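Wet lab notebook - biofilter columns
August 21, 2018

In at half seven, sampled straight away before the pump timer kicked over. All four columns running overnight without a trip, first time this month. Feed tank down further than I'd like, topped up from the Beleck drum. Drum number 26, new one, opened today, smells stronger than the last. Wrote the drum number on the tank lid in marker so we know when it changed.

Ammonia in the feed 70 mg/L on the kit. Column A and B outlets both low, happy with those. C still high, D worse. C and D have the woodchip in, so could be the chip, could be that they were packed a week later and the bugs haven't caught up. Can't tell yet. Leave alone till the next full round.

pH all fine except D, drifting down. Checked the probe against fresh buffer and it's the water, probe is OK. Crushed shell into D? Ildikó says wait, if we dose one column and leave the others we lose the comparison. She's right but I don't want it going sour before we get anything useful out of it. Agreed - if it drops again by the next sampling we dose all four the same.

Flow. Stakik pump head on channel 3 is slipping again. Timed it into the cylinder twice, got two different answers, so anything for column C since the last calibration is suspect. Swapped the tubing, the old bit was flat as a ribbon where the rollers sit. Retimed, much steadier. Put a note in the log against the C numbers, do NOT delete them, just flag. We need spare tubing, there is one length left in the drawer and it's the wrong bore.

Dissolved oxygen meter took ages to settle, membrane probably on its way out. Readings for A and B believable, C and D I'd only trust for the trend. New membranes in the tin behind the balance, must get to that tomorow.

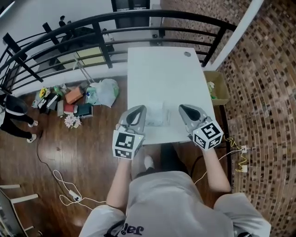
Sludge samples next. Drew off the bottom port of each column, gave the bottle a good shake, split into two. One half for solids, one half to the freezer for whoever does the DNA later. Labels are on the bottles and again on the outer bag - see-through bags only please, like the one lying on the white table, then you can read a label without opening anything. The brown paper ones from stores went soggy in the freezer and we lost the writing on most of the last batch. Still cross about that. Solids half went through the filters, papers in the oven, tray marked with my initials. Don't turn the oven up, don't borrow the tray.

Sample 721 is the odd one. Column D, bottom port, came out nearly black with a rotten egg smell, the others a normal brown. So there's a dead patch down there with no air reaching it. Fits with the pH and fits with the ammonia not shifting. Tapped down the side of the column and there's a dull bit just above the gravel. Think the chip has packed down and the water is running past it on one side. Could try a backwash, gently, but then the solids figures for D mean nothing for a week or so. Ildikó votes backwash. I vote one more sampling round then backwash. Will go with one more round.

Akolgo kit for nitrate - the new box gives a pinker colour than the old at the same standard. Ran both side by side, blank and top standard, and the new box reads higher. Need a fresh curve for it, can't use the old sheet. Old box has enough for one more set so will use that for the next round and start the new box after with its own curve. Box is marked OLD - USE FIRST on the lid.

Leak under column B, just the union nut, nipped it up and dried the tray. If the tray's wet in the morning it's the washer.

Talked to the Kavow site on the phone. They can take the pilot unit in December if we can show three clean months at outlet on at least two columns. A and B might manage it. They also want to know what we do with the spent media and I didn't have an answer, said we'd send a page. Composting trial is the obvious thing but we haven't checked metals in the chip after use. Ildikó to ask upstairs whether we can get on the metals machine, otherwise it has to go out and that's money.

To do
- DO membranes
- order pump tubing, right bore this time, two lengths
- nitrate curve for new box
- weigh filter papers once cooled, morning
- write the spent media page for Kavow
- check tray under B
- look at D first thing, smell and colour, before anythign else gets touched

Left the lights on the timer, pumps on, feed tank full. Key back on the hook.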